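Notebook, play kitchen corner, 08/08/2022

Toys out again, still sorting what stays in the set.

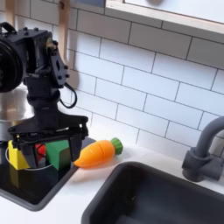
I've been going back and forth on how many pieces the cooking set needs, and I keep landing on fewer than Encarnación wants (she'd have the whole Medrano box out if I let her!). Blocks are my favorite stand-in for food, because a kid will call them butter or peas or whatever's for dinner. Yellow, green and a little red one bunched up on the black stovetop already look like a stew to me. The orange carrot is over on the white counter by the gray rim, and I do like that chunky green top, it's easy to grab.

Encarnación Tejada wants 15 pieces per set, I'd say about 700 grams total so the bin isn't a pain to lift. Still need to ask Runeo if they sell the carrots on their own. Also wipe down the stovetop, it shows every fingerprint.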